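1/ Ok so the Memusard two-arm kit. Been running it at the Plotdale shop for 7 days now, people keep asking, quick thread before I have to pack up

2/ Price first bc thats what you all want. 3,000 list, I paid 2,925 with the early order code. Shipping extra. Table and walls NOT included, you sort that out yourself

3/ Setup took me an evening. Manual is thin - the base joint page is just wrong, Nadine Haddadin posted a corrected one on the Chamoun forum, use hers

4/ Today's job is mugs onto coasters. Pink ones on the left, dark one front right, green one and its coaster still to be matched up. Left arm is over a pink mug here

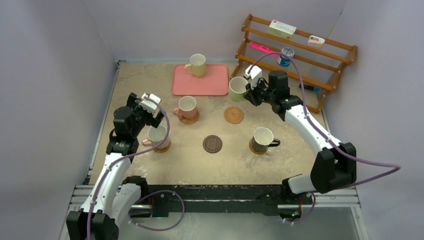
5/ What I like: both arms are the same build so spares work for either side. Grippers are decent on handles. Quiet enough to take a call next to

6/ What I dont: the cables. Purple loops hanging off everything, the right one swings way out before it folds back to the base. Clips along the forearm are tiny. Want a proper sleeve in the box at this price

7/ Software is fine?? Logged 1,142 moves so far, two freezes, both cleared with a restart. Support (Nisreen Aoun) answered same day which was nice

8/ Would I buy agian - yeah, for a small shop. For a classroom wait for the December revision

9/ Questions below, will get to them tonight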